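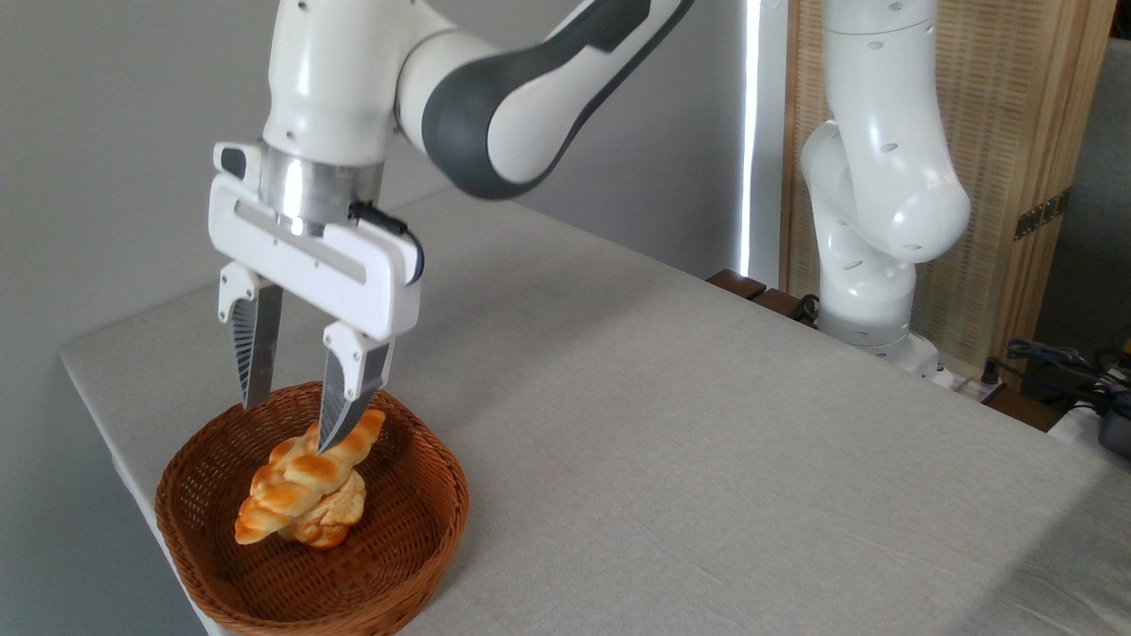
Lucinda Brannigan

February 10, 2021

Twisted rolls, dough batch 4, continued from the June notes. Purpose: get the twist to hold its shape through the bake, and settle how the rolls are kept between oven and table. Presentation basket is the shallow round wicker one, on the light gray linen cloth.

Dough. Same formula as batch 3 except for the water. Flour 700 g, milk 100 g, the rest of the liquid as water. Total liquid was 420 g last time, which gave a sticky dough that could not be rolled into strands without extra flour on the bench. Cut to 400 g. Butter, sugar, salt and yeast unchanged, see the sheet taped inside the cabinet door. Mixed in the Hetley on low until the flour was taken up, then on medium until the dough cleared the sides of the bowl. The Hetley walks on the counter at medium. Put a damp towel under it.

Dough felt firm after mixing and softened during the first rise. Covered, left on the shelf above the sink. No measurement of the room temperature, as the thermometer is still missing its battery cover and will not stay on.

Shaping. Divided by weight, pieces rounded and rested under a towel before rolling. The rest matters more at the lower hydration. Two pieces rolled straight after dividing sprang back to half their length and had to be set aside and done last.

Strand method: roll from the center out, leave the middle slightly thicker than the ends, fold, twist, tuck both ends under. In batch 3 I tapered the ends too much and they went hard before the middle was done. Ends left blunt this time. They bake up lumpy. I prefer that to dry tips, and the lumps take the glaze well.

Twist tension: keep it loose. A tight twist looks better on the tray and splits along the creases in the oven. The loose ones opened at the creases in a controlled way and left pale dough between the browned parts, which gives good contrast. Anyone repeating this should stop twisting earlier than seems right.

Glaze. Whole egg plus a spoon of milk, strained. Brushed once before the second rise and once just before the oven. Single-coat rolls from the same tray came out duller, with brush marks. Two coats from now on. Avoid letting the glaze run into the creases. Where it pooled it set like a skin and held the twist shut on that side, so the roll leaned.

Bake. Middle rack, tray turned once at the halfway point. The back left corner of the oven still runs hot. Rolls from that corner were darker on one side and have been kept apart for the toast test. The color wanted is golden orange on top, staying lighter, nearly yellow, low down by the base. If the base has gone the same color as the top, the crumb will be dry.

Weight of the dough left after trimming and test pieces: 667 g. Shaped plain and baked as a small loaf in the Kutov tin. Crumb even, crust thin. Not part of this test but worth keeping as a use for trimmings.

Cooling. Wire rack, full cooling before anything goes in the basket. In batch 3 the rolls went in warm and the undersides were soft when I lifted them out. Wicker lets some air through, but the weave in this basket is tight and it sits flat on the cloth, so the base gets very little. Shallow form is otherwise good. A roll can stand upright in it with most of the crust above the rim, where it can be gripped from the top without catching on the weave.

Handling. The glossy crust marks under pressure while it is fresh. Pick up by the ridges of the twist and avoid the creases, where the crust is thin. Rolls standing on end lean a little. Laying them flat is more stable but hides the twist.

Cloth. Crumbs brush off the linen easily. Egg glaze does not, so glazing stays on the steel counter. Wash without softener, as the last wash left a smell that the bread picked up.

Basket. Brush out the weave after each use, dry brush only. The Kaneko brush has the right stiffness. The Zaltari one sheds bristles and should be moved to the floor cleaning box.

To do for batch 5:
Hold liquid at 400 g.
Try half the tray with the second glaze coat thinned with more milk.
Try a folded napkin under the rolls and compare the undersides after two hours.
Battery cover for the thermometer.
Copy the strand method onto the sheet in the cabinet.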